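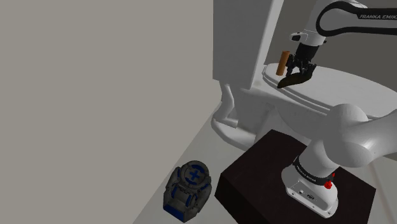
Old DAT masters sound brighter than the original CD, which one do I use for the reissue?

Oskari Räsänen

I'm putting together a two-disc anniversary reissue of the only Dramer album, a downtempo record from the late nineties that came out on Flollodel. Disc one is the album as released, 13 tracks. Disc two is B-sides, three remixes, and four demos. The last of the demos was sung in a bathroom, with a cheap microphone standing upright on the flat tank lid of the toilet, just as that small tan-brown cylinder is standing on this one, and it is the only recording in the whole set that gives me no trouble. The album does.

What I have:

- the original CD, ripped twice on two drives, rips identical
- two DATs labeled "Urach final" and "Urach final safety," both 44.1 kHz, transferred over coaxial S/PDIF
- a cassette of rough mixes, played back on a serviced deck and captured at 96 kHz
- no paperwork except a track list with timings

The DATs are clearly brighter than the CD. Up to 1 kHz they match to within half a decibel after I level them. At 5 kHz the DAT is up by between 4 and 5 dB, and at 10 kHz by more than 7. The cymbals are unpleasant and the vocal is all consonants. My first thought was that the CD was mastered darker on purpose, but the difference curve looks nearly the same on every track, and I would expect a mastering engineer to treat a beatless track and a breakbeat track differently.

Second oddity. If I line up the CD and the DAT at the first kick of the longest track (eleven minutes), they have drifted apart by 3,618 samples at the last kick. The drift is even across the track. I can't get them to null at any point, with or without EQ.

I have tried a high shelf at minus 8 dB. It gets close but leaves a bump in the upper mids. The pressing plant wants a DDP image and the run is 485 copies, so I get one attempt at this. Should I use the DAT with EQ, or give up and use the CD audio for disc one?

Swati

Just use the CD. If people bought it and liked it, that is how the album sounds. DATs that old are usually full of errors anyway and you'll spend weeks chasing clicks. A gentle limiter to bring it up a couple of dB so it sits next to modern stuff and you're done. I did this for a compilation once and there were no complaints.

If you really want the DAT, try a de-esser.

Souad Bouazza

Don't de-ess it and don't limit it yet. Your numbers describe a known curve.

What you are hearing is almost certainly pre-emphasis. Some early digital equipment boosted the treble on recording with time constants of 50 and 15 microseconds, and set a flag so that the player would apply the inverse on the way out. The CD and DAT formats both allow it. The boost works out as follows:

1 kHz: 0.4 dB
5 kHz: 4.5 dB
10 kHz: 7.6 dB
20 kHz: 9.5 dB

Compare that with your difference curve. If it stays within a few tenths of a dB on all tracks, there is little left to argue about. It was unusual to find it on recordings that late, but plenty of studios kept an older converter in the rack for years.

The reason you hear it now is that your transfer was digital. A DAT machine applies de-emphasis at its analog outputs. Over S/PDIF it passes the samples untouched and marks the emphasis in the channel status bits. Most computer interfaces ignore those bits, and a WAV file has no standard place to store them, so the flag is lost and the boosted audio stays boosted.
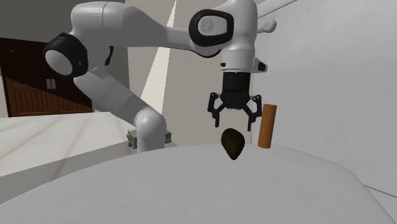
To confirm, put the tape back in the machine and look for an emphasis indicator on the front panel. Some machines show it only in a secondary display page. Check both tapes, and check more than one track, as the flag can change in the middle of a tape if it was assembled from several sources. If the deck shows nothing, play a minute of it from the analog outputs into your interface and compare the spectrum with the digital transfer. If the analog capture is dull and the digital one is bright, the deck is de-emphasizing and you have your answer.

A missing indicator doesn't rule it out completely. If the safety was made through a box that strips channel status, the flag will be gone from the copy while the boost remains. In that case the curve match is the best evidence you will get.

A single shelf won't remove it, and that explains your upper-mid bump. The de-emphasis filter is first order, with corner frequencies at 3,183 Hz and 10,610 Hz. A typical shelf in an EQ plug-in is second order and too steep through that region. Use a tool with a proper 50/15 setting. SoX has one, called deemph, which accepts 44.1 and 48 kHz. Work from a file with at least 24 bits so that you aren't rounding twice, leave the result at 24 bits, and dither once when you make the 16-bit production files. De-emphasis only ever reduces level, so it won't clip anything. The peaks will come down, by how much depends on how much treble is in the material.

Now the drift. 3,618 samples at 44.1 kHz is 82 milliseconds. Over eleven minutes that is 124 parts per million. Two copies linked by digital transfers would show zero drift, so there was an analog stage between your DAT and the CD, or both were made separately from the same analog playback. With two free-running converter clocks the first case is plausible, though 124 ppm is on the generous side and suggests at least one machine was out of spec. If the common source was a tape machine you would expect the drift to wander a little over eleven minutes. You say it is even, so I lean toward DAT to analog to the CD master. It also fits the emphasis: the mastering house took the analog outputs, the DAT machine did its job, and the CD came out flat.

It also means you will never get a null, and you should stop trying. Phase response in the analog chain is enough to prevent it even after you correct the speed.

So the order of work I would follow is this. De-emphasize the DAT. Level-match it to the CD by loudness over a whole track. Compare again. Whatever difference remains is the real mastering. If it is small and varies from track to track, you have an engineer's decisions there, and you can choose to follow them or not. Please do check the sequence and fades too. Production masters from that period often had the fades done at the mastering stage, and a DAT marked "final" may run several seconds longer than the released version.

On loudness I disagree with the answer above. A limiter is a taste decision, and you don't know yet how much headroom you will have after the filter.

Oskari Räsänen

Thanks, this was it. The deck has the emphasis page buried two levels down in the menu and it reads "on" for "Urach final" from start to finish. The safety reads "off" but has exactly the same boost, so I assume it was cloned through something that dropped the flag.

After the SoX filter the DAT and CD agree within 0.6 dB up to 12 kHz on eleven of the tracks. The other two have a real EQ difference, a dip of 2 dB at 300 Hz on the CD, which I think I will copy. Fades: you were right on four tracks. One of them runs on for almost half a minute past the CD fade and ends with the sequencer being stopped. I'll redo the fades to match the CD for disc one.

One follow-up. Two of the B-sides are on a third DAT at 48 kHz. Emphasis reads "off." Anything to watch out for there apart from the rate conversion?

Souad Bouazza

Compare the pitch with a commercial release if there was one. A 48 kHz tape captured with the interface set to 44.1 gives you a file that plays a semitone and a half flat and nearly nine percent long. Check the lengths against your track list. Beyond that, convert with a good resampler before you do the edits, not after, so your track markers fall on CD frame boundaries. A CD frame is 588 samples at 44.1 kHz, and your DDP software will move any marker that doesn't land on one.

Do the same with the 96 kHz cassette capture if any of it makes the disc: restoration at the high rate, conversion, then assembly. And listen to the error log from the DAT deck, so to speak. If it can show block errors per side of the head, write them down for both copies of the album. Where the main tape interpolates, you can patch from the safety, provided you run both through the same filter first. They should line up to the sample, assuming the clone was digital.

Swati

Fair enough on the emphasis, I hadn't run into it on anything newer than about 1990. I'd still put a limiter on the demos.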